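Malisholm lab sets its equipment list for the coming year, with hand-held grippers at the top

When the household handling group at Malisholm sat down in August to work out what it would buy next year, the meeting was supposed to be over by lunch. It went on until after 4 p.m., and by the end of it the group had a plan that looks rather different from the one it walked in with. The second robot arm, which had been penciled in at the top of the list since last winter, has moved down to the bottom. In its place are seven hand-held gripper tools, a good stock of replacement finger pads, and enough storage to hold everything the tools record.

Mahlet Nigatu, who heads the group, was cheerful about the change when we caught up with her in the hallway (she had a cup of tea in one hand and a marked-up price sheet in the other, and was kind enough to let us look at both). "I have wanted that second arm for a long time, and I still want it," she said. "But we went through what people asked for over the past year, and most of the requests were for more time with a gripper in the hand. The arm we have sits idle on a fair number of mornings while people wait for a tool."

The group's work is with the small things people keep around the house – cups, brushes, and other items that are awkward to pick up in their own particular ways. Much of it is done with a gripper that a person holds and moves over a table, with a camera on the tool taking in what the fingers are near. The recordings are later used to train the arm. Anyone who has spent an afternoon at one of the tables will know that it is slow and careful work, and that a session can be held up for an hour by a worn pad or a cable that has given out.

Those pads took up more of the meeting than anyone expected. Octavio Painemal, who looks after the tools, had kept a tally through the year and brought it with him on a single sheet of paper. The group had gone through 166 finger pads, against a budget that allowed for far fewer, and the extra ones had been paid for out of the travel money, a few at a time. The new plan gives pads a line of their own, with a standing order placed every 30 days with Endier, the supplier the group already uses for its small parts. Octavio has asked that anyone who finds a pad tearing or coming loose put the tool on the shelf by his door and write the date on the tag, please, and he says he would much sooner have it early than late.

There was a longer discussion over which gripper to buy. Two were considered, the Tekleab and a newer model from Plulum, and both had been on loan over the summer so that people could get a feel for them. The Plulum is the lighter of the two and several people liked it very much for long sessions. The Tekleab costs less to repair and takes the pads already in the cupboard, and in the end that carried the day. Letay Feyisa, who had spoken up for the Plulum, asked that it be looked at again the year after next, and that has been written into the plan.

Gadisa Mersha has the job of turning all of this into purchase orders, and he was good enough to walk us through how the money will be spread out. The first four tools will be ordered this fall, and the other three will follow in the spring, once the group has a sense of how quickly the first ones fill up the storage drives. Each tool comes with a charger and a carrying case, priced together at 169 dollars on top of the tool itself, and he would like people to know that this is why the quote looks higher than the one passed around in the first draft. Table paper, lamps, and household items for the tables come under general supplies, as before, and requests for those can go straight to him.

Lleucu Lewis will be putting together the training sessions for new users once the first boxes arrive. She is hoping to run them in the early afternoon, when the tables tend to be quieter, and she would be glad to hear from anyone who would like to help out, including people from other groups who have borrowed a tool in the past and know their way around one.

As for the second arm, it stays on the list with a note beside it, and Mahlet intends to bring it up again when the spring order goes in. The full equipment plan is pinned to the board outside the tool room, with a pencil on a string next to it for comments. Gadisa will take it down at the end of the month and go over whatever has been added before he sends the first order out.
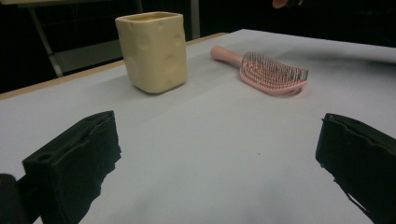
Can other groups at Malisholm still borrow a gripper while the new ones are on order?

Borrowing goes on as it does now, through Octavio, for up to seven days at a time. He asks that tools come back with their chargers and with a word about the state of the pads.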